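Incidencia en la celda Stalen: pérdida de agarre con cables enrollados

12 de agosto de 2019

3 comentarios · 24 veces compartido

Dejo constancia en este blog de la incidencia registrada la semana pasada en la celda Stalen, dado que varios lectores han comunicado un comportamiento similar en la línea Trudik.

Durante una serie de 100 ciclos de recogida de cables con conector, la pinza notificó agarre correcto en todos ellos. La revisión del registro mostró, sin embargo, que en 7 ciclos la pieza no había llegado a la bandeja de destino. En uno de ellos el cable cayó sobre la guía del eje y el brazo prosiguió su trayectoria sin detenerse - circunstancia que motivó la parada de la celda y la apertura del expediente.

El análisis apunta al umbral de cierre. El controlador daba por válida cualquier resistencia detectada antes del final de carrera, y un mazo de cable ofrece esa resistencia aunque solo quede sujeta una de sus vueltas. No se han hallado daños en los dedos ni en el cableado interno.

Se han adoptado las siguientes medidas: segunda comprobación de apertura tras la elevación, reducción de la velocidad de traslado y parada automática si ambas lecturas difieren. El módulo de supervisión Porkach permanecerá activo durante más de 24 horas de funcionamiento antes de autorizar el servicio sin operador.

Queda pendiente repetir el ensayo con los cables de la serie Yoo, de funda más rígida.

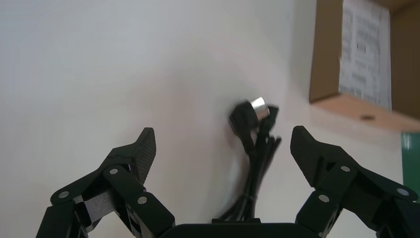
Cable enrollado entre los dedos abiertos de la pinza.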